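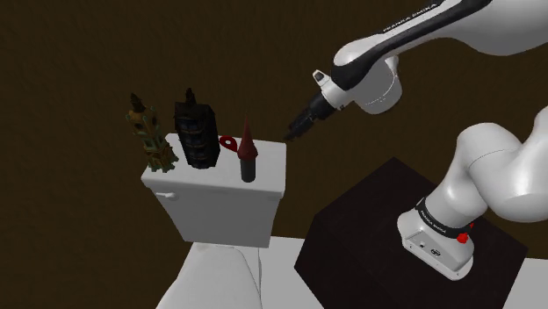
Sim cell, Franka on block, toilet tank set. Notebook, Sunday

10:40. In early to get the sim cell back in shape before Cremilda needs it. State as found: arm parks fine, scene loads, but the grasps on the tank lid have been garbage since the September merge. Josué's note just says "gripper feels drunk." OK.

Things to go through: base offset, lid collision shape, object masses, finger friction, reset order. Doing them in that order, changing one at a time this time.

Base offset

Base frame was set from the old pedestal mesh. New block is taller and somebody (me, probably) edited the visual and left the collision mesh alone. So the arm sits where it should to look at, but the collision body is sunk into the block. Explains the jitter at the collar on load.

Fixed: both meshes now read from the same file, base pose pinned to the top face. Reloaded, let it sit 2000 steps with zero command. No drift I can see in the joint log. Joint 4 has a tiny ripple, same as before, leaving it.

Lid collision

Lid was a plain box. The visual lid has soft edges and a rim that hangs over the tank, so anything placed near the front could be standing on collision that isn't there visually, or the other way round. Swapped in the convex version Josué made for the Udholm set. Had to flip the normals, he exports them inside out, every time. Josué if you read this please check the box in the exporter.

Seat cover: static, no contact with anything we do. Left as one lump. Flush lever same, visual only.

Objects

Four on the lid at present. Left to right: ornate tower, the black tiered building, the red piece with the ring head, tower with the red cone roof.

- ornate tower: mass ok. Feet are fiddly, contact solver hates them. Put a flat pad under as collision, invisible. Much quieter.
- black building: was set at 3242 g!! Typo for 324.2 I assume, dot missing. Changed. This alone might be the "drunk" gripper on this object, the fingers were slipping down it.
- red ring piece: mesh has a real hole so the convex hull fills it in. Decomposed it again, more parts, hole is open now. It ends up tight against the cone tower at spawn, partly behind it from the camera side. Need more gap or the planner picks up both.
- cone tower: tip is a needle, gave the hull a blunt tip. Skirt is wider than the body so side grasps must come in below it. Added the note to the grasp file.

Could not find who set the spawn spacing. Bumped the minimum, reran layout 400 times, no overlaps reported at start. Before it was a handful per batch.

11:55. Camera. The dark brown background and the black building are nearly the same value, upper half of it just sinks in. The segmenter loses the roof. Not touching the background texture becuase Macedo results were all run on it. Raised the fill light a little in a copy of the config (suffix _lit). Cremilda to decide which one we keep.

Gripper

Finger friction was fine. Pad geometry was not, the pads were left over from the Davwood fingers and stuck out past the tips. Back to stock pads. Hover pose is up off the right rear corner of the lid, diagonal, pointing down left. Clear of everything. Keep this one as the home pose for the set, the old home swept over the cone tower on the way out and clipped the tip.

Reset order

Was: objects, then arm, then settle. Arm could teleport through a settling object and kick it. Now: arm home, objects, settle, then open gripper. Slower per reset but who cares.

13:20. Started a 1000 episode run, all four objects, new home pose, original lighting. Log goes in the Prestham folder, not the shared one, that disk is full agian.

To do
- Josué: normals, see above. Also which mass is right for the black building, is the source file still around?
- Cremilda: lit or unlit
- me: joint 4 ripple, sometime
- mesh paths are still absolute in two configs. Don't move the folder until that's fixed

13:50. Run still going, no solver warnings so far. Lunch.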